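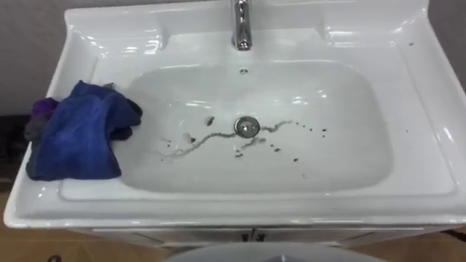

Oris all-in-one ceramic washbasin, wide deck, single lever faucet
Reviewed March 21, 2024

Had this one in since May, so this is a proper long-use review and not an unboxing. Writing it fast, I have the kitchen half apart as well.

Short version: good sink. Bit of a pain around the drain. Would buy again, with one change.

What it is. One piece of white ceramic, countertop and basin together, raised lip at the back and up the sides. Goes on top of a vanity. I got it from the Beddoe showroom out in Ukville, paid $847 for the sink, faucet and drain. Fitting was extra and I'm not counting it here, the guy did a few other jobs the same day.

The deck

Best thing about it, easily. My old sink had maybe enough room for a bar of soap. This has flat space both sides of the bowl. I put cleaning cloths down there, a toothbrush cup, whatever, and stuff stays put. If you only get one thing out of this review, get the wide version. The narrow one is cheaper and you will be balancing things on the toilet tank like I used to.

The lip at the back and sides is great. Splashes hit it and run back down. No caulk line right behind the faucet to go black, which was the whole reason the old one had to go. There is caulk above the lip where it meets the wall but it hardly gets touched by water.

Corners of the lip are curved so a cloth goes round in one swipe. Small thing. I like it a lot.

The bowl

Deep. Deeper than it looked in the showroom. Good for handwashing a sweater, filling a bucket (small one), rinsing out cloths. Not so good for little kids, they can't reach the bottom without climbing on something.

The sides are steep and then the floor goes pretty flat, and this is my main complaint. Water drains fine. Grit doesn't. Anything with a bit of weight to it just sits down there near the drain. You rinse, you walk off, you come back and there's a brownish line and a bunch of specks on the bottom. White gloss shows every single one. I have washed plant pots in it, boots, paint brushes, so some of that is on me. But my sister in law's sink, same price range, you run the tap and it all goes.

Wiping does it. Takes no time, damp cloth, bit of dish soap, push everything toward the drain and then rinse. Dont just rinse first, it spreads.

Scuffs

Faint gray marks low down on the inside. Looks like scratches, panics you the first time. They're metal marks from pans or rings or whatever you drop in. Not in the glaze. On mine a dab of baking soda paste, leave it 60 seconds, rub in circles, gone. Do not use steel wool. I used a green scouring pad once early on, got away with it, wouldn't do it twice.

Powder cleaners, also no. You'll take the shine off and then the dirt really grabs.

Faucet and drain

Chrome single lever. Smooth, no drip so far. Spout is short and comes in over the back of the bowl, so you wash your hands fairly close to the back wall. Took me a week to stop noticing. I have big hands and knuckle the ceramic now and then. Would of liked another inch. That's the one change, I'd spend a bit more on a longer spout.

Water spots on chrome, yes, same as any chrome. Dry cloth when you're done.

Drain has a domed cap. Looks nice. Hair collects under it and you have to lift it out to clean, mine came out with a quarter turn, manual says nothing about that. Do it every few weeks or it slows down.

Overflow hole is on the back wall under the faucet. Metal ring around it. Gets gunk behind the ring, old toothbrush sorts it.

Cleaning it, what I do now

Ended up with a system because the gloss is so unforgiving.

Cloths out on the deck before I start, one for soap, one for drying. Microfiber, the cheap kind, Zonar pack of 8 from the supermarket. Dark colors if you can get them, pale ones look awful after a month.
Deck first. Then the lip. Then down the walls of the bowl, back wall first.
Floor of the bowl last, always, since all the dirt ends up there anyway.
Fold the cloth to a clean side for the drain ring, press hard, go round it.
Rinse with the lever full open, then dry the faucet.

Whole thing is a couple of minutes. I skipped drying for most of the winter and got a chalky line all the way round the bowl, vinegar shifted it.
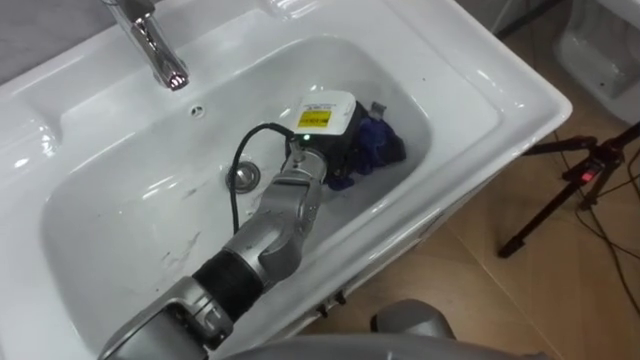
Marbeth wrote in to say the bunched-up cloth method never worked on hers, the far side of the bowl always got missed, and she had better luck folding it flat into a pad and pulling toward herself. She also wanted to know if the glaze had crazed at all, hers started to near the drain in the second year (different maker, same style of basin).

No crazing here yet. Will update if it does. Tried the flat pad and yes, better on the walls, I still bunch it up for the floor.

Fitting notes

Heavy. Two people. Check your vanity is level before it goes on, there is no adjusting after and the deck will hold a puddle if you're off. Ours was slightly off on the left, shimmed it.

Dry fit everything first. Hook up the faucet before the sink goes down if you can, there's not much room behind the bowl once it's on and you'll be working by feel. Model number is 2985 and it's only on the box, so write it down before the box goes out. I had to call Beddoe for a replacement washer and spent ages on hold while they figured out which one I had.

Good
Deck space
Lip all round the back and sides
Deep bowl
Shine has held up

Not so good
Flat floor, grit stays
Short spout
Shows everything
Weight

Four out of five. Would be four and a half with the longer spout. If you're in a hard water area get a squeegee while you're at it, the small shower kind fits the deck fine.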